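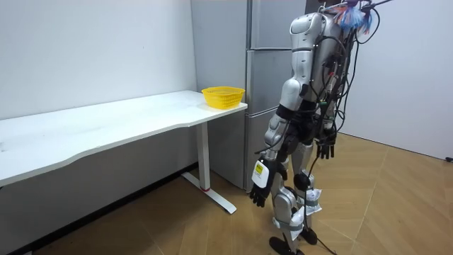

Photo: Jelle Stevens

What Is a Campaign Game?
A guide for young players from the Mostwood Games Library
Written by Sumaiya Herath

In a miniature battle game, two players move small model soldiers, creatures, or vehicles across a table. They use dice, a measuring tape, and a book of rules to decide what happens. A single battle usually has a winner, and then the models go back in their boxes. A campaign is different. It is a set of battles joined together by one long story, and what happens in the first battle can change the second.

How the story begins
Every campaign needs a place and a reason to fight. The library's own campaign is called Dunder. It is set on an island where two armies, the Huaranga and the Aka, both want to control the old harbor. Neither army is the "good" one. Each has its own history, which players may read before they choose a side.

The place is drawn on a map, and the map is divided into areas. The Dunder map has 18 areas – some are forest, some are marsh, and one is the ruined harbor itself. When a player wins a battle in an area, that area is colored in for the winning army.

Choosing an army
A large army against a tiny one would not be a fair match. For this reason, most games give every model a cost in points. A plain foot soldier may cost very little. A giant beast or an armored wagon costs much more. In Dunder, each player may spend up to 100 points.

Suppose a player chooses models that cost 78 points in all. That player has 22 points left, and may spend them on more soldiers or on one stronger model. A player may also leave points unspent.

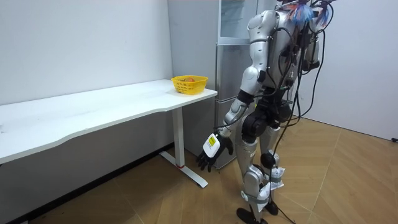
A silver-and-white robot facing a long white desk.

What happens after a battle
At the end of a single game, a model that was knocked out is simply put away. In a campaign, the players must find out what became of it. They roll a die and look up the result in a table. The soldier may be well again, may be hurt and have to miss the next battle, or may have left the army for good.

Soldiers can also learn. A scout who takes part in several battles may gain a new skill, such as moving through marsh without slowing down. Players write these changes on a sheet called a roster. Please use a pencil, as a roster changes often.

Winning and losing
It is possible to lose a battle and still do well in a campaign. The losing side in Dunder may choose the area where the next battle will be fought, so a careful player can use a loss to protect something more important.

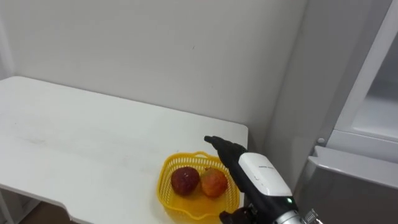 A campaign should also have a clear ending, agreed upon before the first battle. Dunder lasts for seven rounds. When the last round is over, the areas on the map are added up for each army, and the harbor counts double. If the totals are equal, the army holding the harbor wins.

Words to know
Campaign: a set of battles that tell one story.
Points: the cost of a model when an army is chosen.
Roster: the sheet that lists an army and its changes.
Round: one turn of the campaign, in which every player fights one battle.

Page last reviewed July 25, 2024. Rules checked by Wálter Ticona.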